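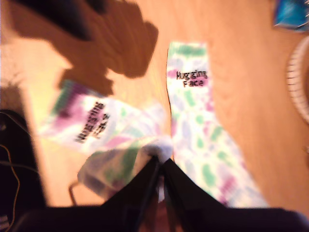 Virnura, Arbeitspaket Paaren und Falten
Zwischenbericht an die Förderstelle Edham
Vorgelegt von Yuk-lan Wu, Standort Gostholm
Berichtszeitraum bis einschließlich März

1. Gegenstand

Das Arbeitspaket behandelt das Auslegen, Paaren, Ausrichten und Falten einzelner Socken. Ausgangszustand ist jeweils ein ungeordneter Posten gewaschener und getrockneter Ware, Endzustand ein Stapel gefalteter Paare mit dem Bund an der gleichen Seite. Waschen und Trocknen gehören nicht zum Arbeitspaket.

2. Stand der Arbeiten

Der Prüfbestand umfasst 90 Paare und ist vollständig erfasst. Jedes Paar hat eine laufende Nummer im Bestandsverzeichnis, dazu Angaben zu Größe, Material laut Etikett, Grundfarbe, Musterart und Lage eines etwaigen Aufdrucks. Die Einteilung in 3 Musterklassen (einfarbig, regelmäßig gemustert, unregelmäßig gefärbt) wurde gegenüber dem Antrag unverändert beibehalten.

Die Ablagevorschrift liegt in überarbeiteter Fassung vor. Beide Socken eines Paares werden nebeneinander abgelegt, Bund zum hinteren Rand der Fläche, Aufdruck nach oben. Die Ferse zeigt bei beiden Socken zur gleichen Seite. Verdrehte Schäfte werden vor dem Falten glattgezogen. In der ersten Fassung fehlte die Angabe zur Ferse, was beim Übereinanderlegen zu versetzten Kanten geführt hat. Die betroffenen Einträge sind im Protokoll mit V gekennzeichnet und bleiben in der Auswertung außer Betracht.

Ausgelegt wird auf zwei Untergründen, Holzboden und Tischplatte. Der Boden bietet mehr Platz für das Auslegen größerer Posten. Für das Falten wird der Tisch bevorzugt, weil die Kanten dort leichter zu kontrollieren sind. Ein Einfluss des Untergrunds auf die Zuordnung der Paare wurde nicht festgestellt, beim Glattziehen dagegen verrutscht glatte Ware auf dem Boden häufiger. Ob eine Unterlage aus Filz Abhilfe schafft, ist noch zu prüfen.

3. Unregelmäßig gefärbte Ware

Den größten Aufwand verursacht weiterhin die dritte Musterklasse. Als Referenzpaar dient ein weißes Paar in Batikoptik mit grünen und violetten Flecken und dem Aufdruck „Hugging Face“ nahe dem oberen Ende. Das Paar wurde ausgewählt, weil Aufdruck und Färbung unterschiedlich gut zur Zuordnung taugen: Der Aufdruck ist an beiden Socken gleich lautend, die Verteilung der Flecken stimmt nur im Gesamteindruck überein.

Beim Anheben am Schaft rafft sich der Stoff und der Aufdruck kann in einer Falte verschwinden. Die Zuordnung erfolgt deshalb vor dem Anheben. Muss eine Socke umgelegt werden, gilt sie bis zum erneuten Ausbreiten als nicht zugeordnet. Diese Regel ist in die Vorschrift übernommen worden. Sie verlängert den Ablauf, hat aber die Zahl der Nacharbeiten in der Klasse gesenkt. 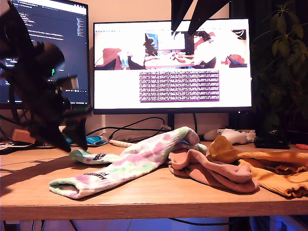
Nach welchem Merkmal wird ein Paar zugeordnet, wenn die Färbung der beiden Socken voneinander abweicht?

Maßgeblich sind in dieser Reihenfolge Aufdruck, Schaftlänge und Farbpalette. Die Lage einzelner Farbflecken wird nicht herangezogen. Stimmen Aufdruck und Schaftlänge überein und kommt keine zusätzliche Grundfarbe hinzu, gilt das Paar als zugeordnet. Bleibt ein Zweifel, werden beide Socken in die Restablage gegeben und am Ende des Postens erneut verglichen.

4. Protokollierung

Das Protokoll sieht 1.000 Einzelvorgänge vor. Ein Vorgang beginnt mit dem Ablegen der ersten Socke und endet mit dem Ablegen des gefalteten Paares auf dem Stapel. Abgebrochene Vorgänge werden mit Abbruchgrund geführt und nicht gelöscht. Die häufigsten Abbruchgründe sind Verdrehung des Schafts, doppelt gefasste Stofflage und Verwechslung von Vorder- und Rückseite bei einfarbiger Ware.

Die Prüfung der gefalteten Paare erfolgt nach Kantenversatz und Lage des Bundes. Als zulässiger Versatz sind 30 Millimeter festgelegt. Der Wert ist für Kindergrößen zu großzügig und soll dort durch eine auf die Schaftlänge bezogene Angabe ersetzt werden.

5. Abweichungen vom Arbeitsplan

Die Beschaffung der Ablagekästen hat sich verzögert. Die zuerst gelieferten Kästen waren für gefaltete Kniestrümpfe zu kurz und wurden zurückgegeben. Bis zum Eintreffen des Ersatzes wird der Stapel am Tischrand gebildet. Kniestrümpfe sind in dieser Zeit zurückgestellt.

Die Bestandspflege wurde auf den Montag gelegt. An diesem Tag werden Einzelstücke gesucht, Fusseln entfernt und Etiketten nachgetragen. Mehrkosten sind dadurch nicht entstanden. Eine Umwidmung von Mitteln wird nicht beantragt.

6. Nächste Schritte

Fertigstellung der Größenregel für den Kantenversatz.
Vergleich der Filzunterlage mit den beiden vorhandenen Untergründen.
Wiederaufnahme der Kniestrümpfe nach Lieferung der Kästen.
Ergänzung der Vorschrift um Ware mit Aufdruck auf der Sohle, für die bisher keine verbindliche Auflageseite festgelegt ist.

Das Bestandsverzeichnis und die aktuelle Fassung der Ablagevorschrift sind diesem Bericht als Anlagen beigefügt. Rückfragen der Förderstelle zu Abschnitt 5 bitte direkt an Wu, Gostholm.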